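Sollum, the walk up to the old salt chapel (and how to get there without a car)

Oct 16, 2026

Writing this fast on the bus back so forgive the mess. Wanted to get it down before I forget the turnings, which I will.

So. Sollum. Small town, long main street, river on one side and a big bald hill on the other. Most people stop for coffee on the way to Casel and keep going. I did exactly that two years in a row. This time I stayed the night and went up the hill, and I'm a bit annoyed with myself for the other two times.

Getting there. Bus 127 from the Stillel station, the stand at the far end past the bike racks. Pay the driver, coins or card, no big bills. Sit on the left going out. The road follows the river almost the whole way and the right side is just rock. Get off at the second stop in Sollum, not the first - the first is the sawmill and you'll walk twenty minutes along a road with no sidewalk. Ask me how I know.

The walk starts behind the school. There's a gate with a chain that looks locked. It isnt. Lift the chain, go through, put it back. After that it's a farm track between hedges, then a stile, then open grass. Yellow paint on the stones to begin with. Then the paint stops for a while and you think you've gone wrong. Keep the stone wall on your right hand and go up. The paint comes back at the spring.

The spring is a pipe coming out of a bank with a trough under it. Sheep use the trough. I filled my bottle from the pipe and I'm fine so far.

Above the spring it gets steep. Not scary steep, calves steep. I had the wrong shoes, the gray ones with no grip left, and on the last bit I was using my hands. If it has rained I'd go round by the longer track, which leaves from the same stile and bends left. Longer but a grandmother with a stroller could do most of it. Well, not the stroller.

Then the chapel. You don't see it till you're nearly on top of it because it sits in a dip just behind the ridge. Low, square, thick walls, slate roof with a sag in the middle. The date over the door is 1887, but thats the rebuild, after a fire. The back wall is a lot older and you can tell even if you know nothing about walls, which I don't. Bigger stones, all different, no straight lines. There's a salt story attached to it. Traders used to bring salt over the ridge with mules and leave a handful at the altar for a safe trip down. Inside there's a hollow worn in a block by the door and that's supposed to be where the salt went. I put my hand in it. Cold and really smooth.

The key. Important. The chapel is kept locked and the key is at the bakery in the main street, green shutters, Bodnár over the door. You leave an ID and they give you the key on a piece of wood the size of a shoe so you don't walk off with it. I nearly walked off with it anyway. They close at 2 so if you go up late you can't return it until morning and then they have your ID all night. Go early.

Kristóf Bodnár runs the place and he told me most of what I know about the chapel, while serving a line of people and never once looking at the till. His grandfather helped put the slates on. He says there was a bell too, small one, and that it went to Casel for repair when he was a boy and never came back. Casel says they never had it. I asked at the museum in Casel this morning and got a shrug and a leaflet on something else, so thats where the bell story ends for now. If anyone reading knows more, comments are open.

Inside, bring a flashlight. One window, tiny, and the door only lights the first few steps. On the left wall there are painted bits, red mostly, a row of figures walking with animals behind them. Mules I think. The faces are gone. Don't touch, don't use flash, there's a sign in three languages and the third one is very angry. I sat on the bench for a good long time. Wind going over the roof and nothing else. A fly.

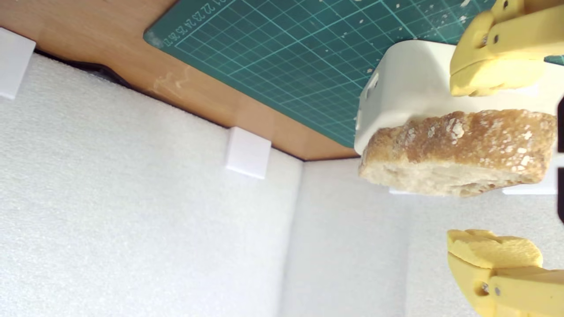 Views from the ridge are good in both directions, river one way and the Casel plain the other, and there's a flat rock just past the chapel which is the only place out of the wind. Eat there. There's no café, no kiosk, nothing up top. Take bread from the bakery when you pick up the key, the kind with the rough golden-brown crust and flour on it, pale inside with little air holes. I bought half a loaf and some hard cheese and a tomato, and I could have eaten twice that. Butter next time. And a knife, I tore everything by hand and had crumbs down my collar till evening.

Coming down I took the long track. Easier on the knees, more mud. It comes out by the river at a footbridge, and from there you turn upstream to get back into town. I turned downstream. Nice walk, wrong way, saw a heron.

Where I slept: a room over the post office, two beds, one radiator that knocks. Cheap, clean, towels like cardboard. The window looks right at the hill and in the morning there was fog lying along the bottom of it with the top sticking out. Worth the radiator. You book by ringing the bell at the post office, no website that I could find. Dinner options are one, the inn by the bridge. Bean soup, dumplings, a plum thing after. Kitchen stops early so don't hang about up there for the sunset like I did. I got the soup but they were allready stacking chairs.

Time wise, allow the whole morning for up and down with a proper stop. Going in October was right I think. Cool enough for the climb, hedges full of berries, saw one other person all day and she had a dog that wanted my cheese. Summer must be brutal on that slope, there's not one tree after the stile.

Few leftover things. No phone signal between the spring and the ridge. The last bus back to Stillel goes before dark this time of year and the timetable on the pole is the old summer one, so check at the post office. The museum in Casel is fine if it's raining, mostly plows.

Ok we're coming into Stillel and my battery is nearly dead. Will put the rest of the Casel stuff in another post, including the market and the ferry that wasn't running.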